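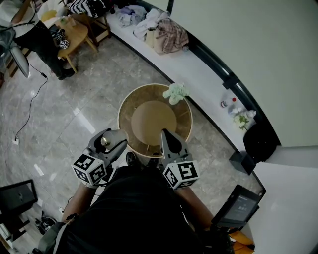 Tihomir Radulović told us on the very first visit that we were asking the wrong thing. Nobody remembers why they bought a side table, he said, ask them why they finally got rid of it. So we changed the question sheet that night and this report is mostly about the second question.

Where does used furniture go?
Final project report, spring term, Group 4

Background

Our town Renditz has one thrift store (Krasniqi, by the bus depot), one bulk trash pickup a month, and a swap page online that everybody's parents seem to be on. Flurnau, across the river, has the swap page too but no thrift store. We wanted to know if having a store close by changes what people do with small furniture. Small meaning one person can carry it: side tables, stools, lamps, shelves, plant stands. No couches, no beds. Couches are a whole other project.

What we did

Copied listings off the swap page by hand into a spreadsheet, Febuary to May. Got 1,293 in total. After we took out reposts and stuff that was not furniture (a lot of strollers) we had 976. Each one got a town, a type, a price or "free", and whether it was marked gone within a week.

Also interviews. 13 households, some in Renditz and some in Flurnau, mostly neighbors and friends of neighbors, so not random at all. See Problems.

We asked Krasniqi for their intake numbers too. They don't keep any. They let us sit by the drop off door one Sunday afternoon and write down what came in, which was mostly books and kitchen stuff.

What we found

Side tables were the biggest single group, 173 listings. Stools next, then lamps. We had guessed lamps would win.

Free things did not go faster than cheap things. This surprised all of us. In both towns a table for a few dollars was more likely to be marked gone in a week than a free one. Two people we interviewed said free makes them think something is wrong with it. One said people who ask for free stuff don't show up, so it sits in the hall and the listing stays open. We can't tell from the listings which of these is right, maybe both.

Renditz had fewer listings per person than Flurnau. That fits the idea that the store takes some of it. But Flurnau also has the student apartments on Iden Street and those empty out every May, so May is way up. If you drop May the gap gets smaller. Still there though.

Material mattered more than we planned for. We did not code for it at first and had to go back through the sheet. Woven and rattan tops got replies even when the photo was bad. Dark heavy wood sat there for weeks. Glass was in between, people ask if there are chips and then go quiet.

Reasons for getting rid of something, from the interviews, most common first:
Moving
Got a bigger one
Somebody in the house never liked it
Wobbles
Inherited, felt bad, kept it for years anyway

That last group was the most interesting to talk to. A woman in Flurnau had kept her aunt's plant stand in the basement through three moves. She doesn't have plants. She said the thrift store would be fine but the swap page felt wrong becuase she would have to meet the person. Others said the exact opposite, they wanted to see who took it.

Problems

"Marked gone" is not the same as gone. Some people just delete the post and we counted those as unknown.
Three of us typed in listings and we did not agree on what a stool is until week three. Low side table vs. stool is really hard from one photo. We redid the early ones but probably missed some.
Interviews were people who like to talk about furniture.
One afternoon at Krasniqi is not enough to say anything. We left it out of the chart.
We never got the bulk pickup data. Emailed the town twice.

If we did it again

Code material from the start. Agree on categories before typing anything. Do the Iden Street buildings as their own group and go there in May with a clipboard, since a lot of that furniture never gets listed, it just goes on the curb with a note taped on. Two households told us their best table came from there.

Spreadsheet is in the class folder, tab 2 is the cleaned version. Don't use tab 1. The chart for question 5 still has the old colors, will fix before the poster session.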